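The Oltance Table Wax, After One Winter of Hard Use

14 shares | 6 comments

I have been putting off writing this one because I wanted to live with the stuff for a while first, and now it is March and the tin is nearly empty, so I suppose I have lived with it long enough. My sister-in-law Skye gave me the Oltance wax when I inherited my aunt's big work table, the one she rolled pastry on and cut dress patterns on and (I am fairly sure) stripped a carburetor on at least once. Skye knows me well enough to know I would otherwise have reached for whatever was under the sink.

It comes in a squat tin with a lid you have to pry up with a spoon handle. The wax inside is on the firm side, about like cold butter, and if your kitchen is chilly you will want to set the tin near the stove for a bit before you start. I didn't do that the first time and ended up with little crumbs all over the place, which I then had to chase with a rag. The smell is lovely, though! A bit of orange, a bit of something like an old church. It hangs around for a day and then it's gone.

The directions ask for three thin coats and I would beg you to take the word thin seriously. My first coat was more like frosting, and it stayed tacky until I gave up and buffed most of it off again with an old flannel pillowcase. The later coats went on with barely a smear on the cloth and they were so much easier, and by the end my shoulder was sore but the table had a soft low glow to it that I kept walking back into the room to look at.

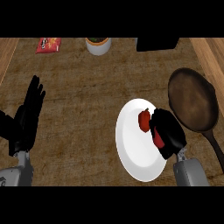
What the wax will not do is hide anything, and I think people should know that before they spend 31 dollars on a tin. If your heart is set on a smooth, even brown you want a stain or a refinisher, and a free weekend. I happen to like an old top with some history in it, the sort of brown that goes mottled with darker and lighter patches and a few faint streaks, until it could nearly pass for stained leather. Wax leaves all of that alone and just makes it look cared for. My neighbor Henryk, who has far better furniture than I do, tried it on a shiny dining set and was not impressed, and I can see why.

As for how it holds up, I'd call it good with water and only fair with heat. Spills bead up if you get to them quickly. A hot mug left a pale ring that took me a good ten minutes of rubbing to get out, so I've gone back to coasters - the ugly cork ones, which I had hoped to retire. I touch up the spot where we eat every few weeks and leave the rest alone.

I'd give it four stars out of five, and the missing one is for that lid. I've already ordered another tin for the hall bench.

6 comments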